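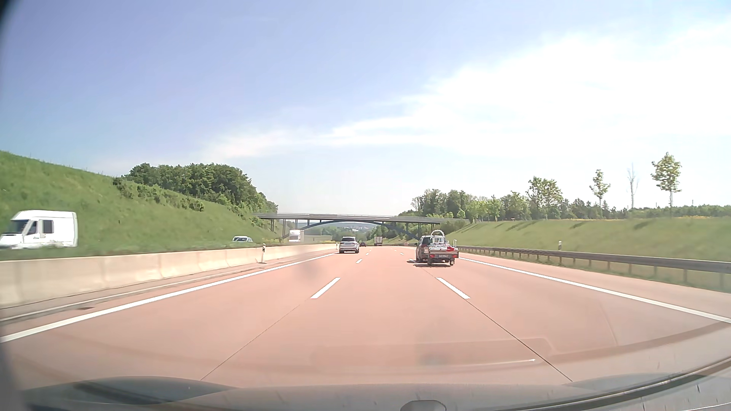 Levar a bancada para a oficina nova num reboque aberto é mais fácil do que parece, e eu adoro estes dias de mudança! O segredo está todo na véspera. Comece pelas peças pesadas, bem assentes sobre o eixo, e só depois encaixe o que é leve. Armações e tubos vão deitados sempre que couberem – se tiverem de ir de pé, prenda-os em dois pontos, em cima e em baixo. Eu uso 4 cintas Curitz e guardo mais uma no carro.

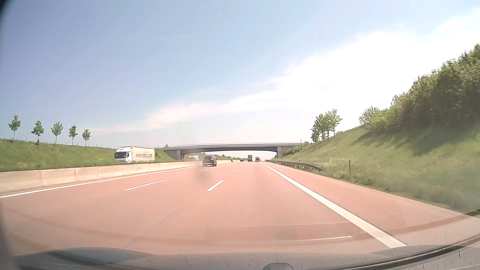 As gavetas viajam vazias! Ponha os parafusos em frascos com tampa, os frascos numa caixa, e a caixa no chão do carro, atrás do banco. As brocas enrolo-as num pano velho com um elástico grosso. E pare ao fim de 7 quilómetros para voltar a apertar tudo, as cintas cedem sempre um bocadinho no início.

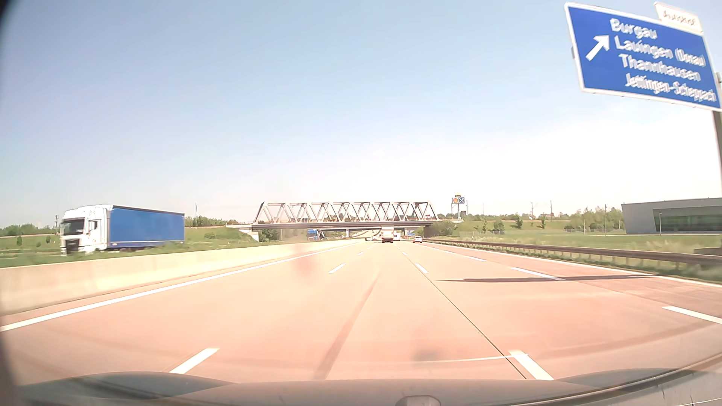 À chegada, descarregue primeiro a bancada e monte-a logo, nem que seja no sítio errado. Ter onde pousar as coisas muda a tarde inteira! As cintas sacodem-se, enrolam-se e penduram-se num gancho – nunca no fundo de um balde, que depois é um nó só.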